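The Sign-Up Sheet Has No Line for Me

I have been asked to bring a dish to share again. The message came on a Monday, with a link to a spreadsheet, and by the time I opened it the paper plates were gone. So were the napkins, the ice and the "assorted sodas." What remained was Main Dish (hot), and I understood that I was being punished for having been at work.

The office potluck is the last form of taxation that people thank you for. I pay it 6 times a year at Wevska, where I have been employed long enough to know whose chili to avoid. The notice always says "totally optional." I tried taking it at its word once, in August, and ate a sandwich at my desk. Two people came by to ask if something was wrong at home.

I don't object to eating with coworkers. I like several of them, and I like nearly all of them more with a fork in their mouths. My complaint is with the arithmetic. A company that can find the money for new carpet in the lobby can find the money for a tray of lasagna. Instead, 21 grown adults go home on a weeknight and each cook enough for 21, and the next day we throw most of it away while praising one another's crust.
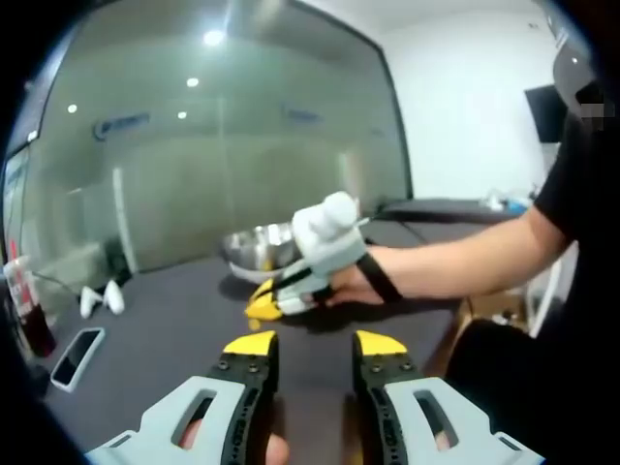
Joni Kallio wrote in after my last column on this to say that I had it backward, that the waste is the point, and that a catered lunch is eaten in 15 minutes by people looking at their phones, while a bad homemade noodle salad will keep a table talking for an hour. Joni also asked whether I had ever cooked anything good enough to be missed. I thought that was below the belt, and have been turning it over ever since.

There is something in it. I remember no catered lunch from my working life except the one with the shrimp. I do remember Ute Schmieder's potato dumplings, which came in a pot so heavy she had to bring it up in the freight elevator, and I remember that she stood next to it with the ladle and decided how many you got. You learned a lot about where you stood. I got two. A man from billing got four and was unbearable until spring.

Still, let's be fair about who does the remembering and who does the dishes. When the talk turns to how a shared meal brings us all together, look at who is already scraping plates. At my last job, at Fuchs, it was the same three women every time, and the people most moved by the togetherness had a call at one. 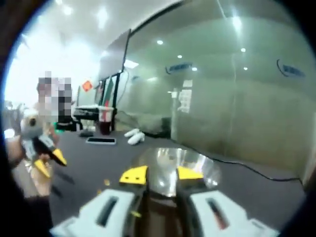

Tuesday, April 16, 2024
By the Lunch Columnist

So I have a modest proposal, and I have put it in the suggestion box, where it can keep the other ones company. Let the company buy the main dish. Anybody who wants to cook may cook, and will be admired. Anybody who doesn't may bring a bag of chips without having to say "I've just been swamped" in a small voice. And whoever gives the toast about what a family we are washes the big pot.

I expect this to be opposed by management, who would have to pay for it, and by the good cooks, who would lose the chance to look at my contribution with pity. The good cooks are the ones to worry about. They have the whole third floor behind them, and they know I once passed off a deli rotisserie chicken as my own by putting a lemon in it.

As for Thursday, I have written "casserole" on the spreadsheet, a word that commits me to very little. Under "contains nuts?" I put "possibly."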